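Stop Ironing the Sheets

I managed linens for a small hotel in Lernham for eleven years, and before that I worked in the laundry at a larger one in Hovland. In that time I watched a great many sheets go through a great many presses. I have come to think that most of the pressing was a waste, and that hotels, rental owners and ordinary households should quit doing it.

The argument for ironed sheets is an old one. A flat sheet looks clean. A guest who walks into a room and sees a smooth bed believes the bed was changed that morning. There was a time when this was a fair test. Sheets were cotton or linen, they were dried on a line, and a pressed sheet was one that somebody had handled after the wash. A crease in the wrong place meant a bed that had been slept in and pulled straight.

That test stopped working a long time ago. You can press a sheet that was never washed, and I have known places that did it. When I started in Hovland, the evening shift had a habit of running a hand steamer over beds that had only been used for a nap. The guests never complained. They complained about the honestly washed sheets that came out of the dryer with lines in them.

The Lernham hotel has 116 beds. When I took over, every top sheet, bottom sheet and pillowcase went through the roller press. The press had to be warmed up at five in the morning, and it took two people to feed it. On a full day we put 566 pieces through it, and the laundry room was too hot to work in by ten. We lost good workers every summer over that room. One of them told me she didn't mind the lifting or the folding, but she wasn't going to stand next to that roller through another July. I couldn't think of a good answer for her.

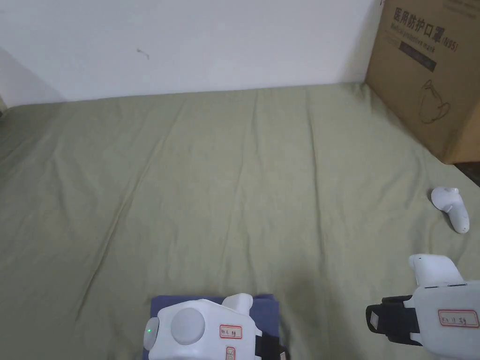
Color has more to do with how a bed looks than most people in my trade will admit. White shows every line, and it shows them worst under the small bedside lamps that hotels like. When we bought new stock I argued for something softer, and I lost, mainly on the grounds that white can be bleached. I still think I was right. On a grayish-green sheet like this one, the long diagonal wrinkles read as part of the cloth, and I would let a guest sleep on it without a second thought. I'd be quicker to send someone up to deal with the scuff on the wall. A mark on a wall is a maintenance job. A wrinkle in a sheet will be joined by fifty more as soon as a person lies down on it.

People who disagree with me usually bring up comfort. They say a pressed sheet feels crisp, and I grant that it does for the first few minutes. Crispness is a real pleasure and I won't pretend otherwise. But it is gone by the time you are asleep, and a sheet that has been pressed hard week after week wears out sooner along the folds. We used to cut up the worn ones for cleaning rags, and the splits were nearly always in the same places, right where the press had set the crease.

They also bring up standards. This one bothers me more. The thinking is that if you let the sheets go, the staff will let the bathrooms go, and then the kitchen. I never saw it happen. When our press broke down one January and the part took weeks to arrive, we folded everything warm from the dryer and made the beds as usual. The bathrooms were cleaner that month than they had been all fall. The two people who normally fed the press were upstairs helping with the rooms. We had two complaints about the sheets, both from regulars who had noticed the difference and wanted to know if something was wrong. I told them about the press and they went on to breakfast.

When the part came, the owners had the press running again the same afternoon. I asked if we might keep it for the tablecloths and leave the beds alone. The answer was that guests expect it. I have heard that sentence in every job I've had, and I have never seen anyone ask the guests.

At home the case is even plainer. My mother ironed every sheet in the house, and the pillowcases twice. She did it standing up in the kitchen after supper, and as a child I thought of it as something like the weather. I don't believe any of us slept better for it. If she enjoyed it, she kept that to herself. When I had a home of my own I ironed sheets for about a year out of loyalty, then let it slide and felt guilty for longer than I like to say.

What works is simple enough. Take the sheets out before they are bone dry. Give each one a hard shake. Fold it while it's warm, or put it straight on the bed and pull the corners tight. It will have some lines in it. If company is coming, run your palms over the top and put the blanket on.

I'd like to see one decent hotel try it openly, with a line on the bedside card saying the sheets are washed hot, dried, and not pressed. I suspect most guests would read it, shrug, and get into bed. The hotel could take what it saved on running the press and give it to the people in the laundry room, or at the very least buy them a better fan.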